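The Basket by the Door, and Other Small Victories

My kitchen table seats six and for most of last year it seated one, because the other five places were taken up by stuff. Wooden blocks, library books, a single roller skate, mail. I'd clear it for dinner by the scoop-and-dump method, which means an arm goes along the table and everything lands on the bench, and after dinner it all drifted back like a tide.

I've read the books on this. I've folded my T-shirts into little upright envelopes (it lasted until the first laundry day I was in a hurry). I once bought 40 clear plastic boxes with snap lids and a label maker, and I can report that a labeled box with a lid is where a toy goes to be forgotten. My kids never opened them. I never opened them either, except to shove in something that didn't match the label.

What finally stuck was so plain I'm a bit embarrassed to give it a page in a magazine. It's a shallow basket. No lid, no label, one basket per surface, and when the basket is full you stop and deal with it. That's the whole system!

I found my first one at Larneck, the big secondhand barn out past the reservoir, where I'd gone for a lamp. It cost 13 dollars and had a broken strand at one corner that snagged every sweater I own. I put it on the kitchen table on a Friday-ish sort of evening when I was too tired to tidy properly, and swept the blocks in, and stood there with a cup of tea looking at all that bare tabletop. I wanted to call somebody. 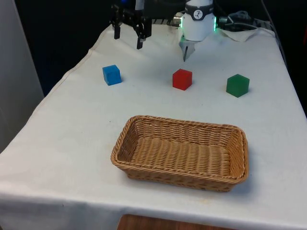 Anyway, after that I got picky, and then I got a little obsessed. I've now gone through more baskets than any one household should, and I have opinions about every part of them.

Sides first. Low ones win. A deep basket looks generous in the store, but the blocks go straight to the bottom under the mittens and the flyers, and a four-year-old looking for the red one will tip the whole thing over to get it (I would too). With a shallow basket you can see everything in it from across the room. Sides that lean outward a little are even better, since small hands come in from all angles.

Then the shape. I started out loving round baskets and they do look sweet on a shelf, but a rectangle lines up along the edge of a table and leaves you room to eat. It also slides onto a bookshelf without poking out into the hallway at hip height. I have the bruise to prove that one.

And the rim! Please look at the rim before you buy. A thick rolled or braided edge takes the wear when a kid drags the basket along by one side, and it feels good in the hand. The cheap ones have a thin band tacked around the top, and mine came loose within a month. Run a finger all the way around, inside too, and if anything catches, put it back.

I did try felt. Jiang, the little housewares shop beside my dentist, sells handsome gray felt bins, and I bought two after a filling when my judgment was low. They slumped. By the second week they looked like old hats. They live in the car now and hold umbrellas, and for that they're terrific.

The other thing I changed was the cloth. I used to keep a busy patterned oilcloth on the table to hide the stains, and it hid the toys just as well — I'd set a hot dish down on a block at least twice a week. A plain white cloth shows you everything. Yes, it shows the jam as well. I wash it with the towels and have stopped caring whether it's ironed, and I keep a second one folded in the drawer for days when the first one has met with grape juice.

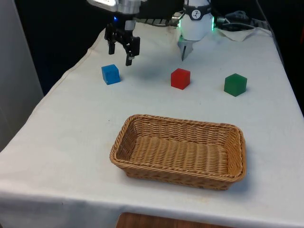
Blue, red and green on a plain white cloth, with a wicker basket in front.

My sister-in-law follows a stricter method called Drevavden, from a booklet she ordered in May, where every object in the house gets counted at the start. She got to 484 in the playroom and lay down on the rug. I admire her very much. I will not be joining her.

What I do is a lot lazier. Before dinner I call out a color and whoever's around drops that color in the basket. Blue, then green, then whatever's left. The little one likes to place each block very gently, as though it might wake up, and the big one throws from the doorway and mostly misses. Either way the table's clear by the time the pasta is drained. On the nights we skip it we eat around the blocks, and the pasta tastes the same.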